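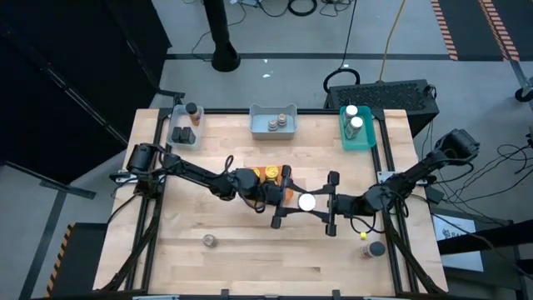
Wesar support told me by email that two coats of their hardening oil are enough for a butcher-block top and that it should be dry to the touch overnight. Mine is still tacky after a week.

Sticky oil finish on wooden worktop – strip or wait?

Posted by gillora83

Sanded to 150 grit, vacuumed, then flooded on the oil and left it. Second coat the next morning. The room is unheated, and this was April. A sheet of paper laid on the surface sticks slightly. Should I strip it or give it more time?

3 replies

tataslow

Too much oil left on the surface. The wood takes what it can in the first 30 minutes and the excess forms a skin that cures very slowly. Strip only if the steps below fail.
Wipe hard with a lint-free rag dampened with mineral spirits, windows open.
Leave it 24 hours with some heat and moving air.
If it still grabs, scuff with a fine gray pad and wipe again.
Lay the used rags out flat outdoors to dry. Wadded up, they can catch fire on their own.
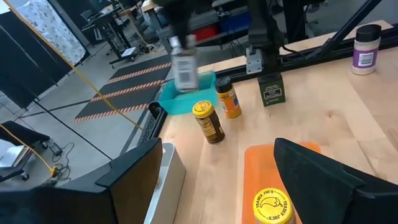 zabala_799

Agree with the above, except I would go over it with 200 grit paper instead of the pad. It clogs fast, so have several sheets ready. Next time apply thin and buff off everything that will come off – the surface should look almost dry when you stop.

wd_bench

had the same thing, used mineral oil instead, no problems

tataslow

Mineral oil never hardens, so don't put it over a curing oil.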